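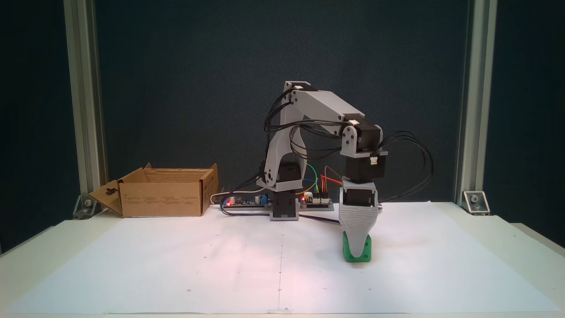
**Figure 3.** The Omach arm at the block station, gripper closed over the green block. The open cardboard box is on the left.

### 4.2 Kit under review

The Omach kit is sold by Willems as a set of servos, two boards and print files for the grey structural parts. We printed the links, brackets and gripper at Ditham and bought the rest as supplied. The arm was then bolted up without changes to the published drawings, apart from longer cable runs at the shoulder and wrist – the stock lengths limited base rotation in early checks.

All trials used the layout in Figure 3. The table is covered with a sheet of white paper printed with a faint centre line, cross marks and dots, which served as the reference for placing the block. Each trial began with the arm in its home pose and ended when the block was released in the box or the controller reported a fault.

We ran 1,029 trials in March, of which 605 used the ridged gripper supplied with the print files. The remainder used the flat Brirkent fingers described in Section 4.3. Servo offsets were reset after every 200 trials. The vendor's manual gives no interval for this, and we consider the omission a fault in the product. Of the trials with the ridged gripper, 16 were stopped by a servo overload and are reported separately in Table 2.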